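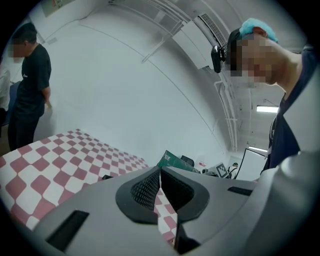 Gray plastic and black jaws over a red-and-white pattern.

Mylene Mangubat shot her first feature, Dunell, in 30 days. The drama follows two sisters who inherit a ferry they can't afford to run.

"I wrote the older sister for Divina Maglaya," she says. "She read it in March and asked for fewer lines – so I cut most of her speeches."

Roy Staniforth plays the harbor master. Mangubat had wanted someone younger. "Then Roy read the scene on the dock, and I rewrote the part that night."

She is still unsure about the ending. "My editor likes the long version. I go back and forth."

Dunell opens 3/12/18.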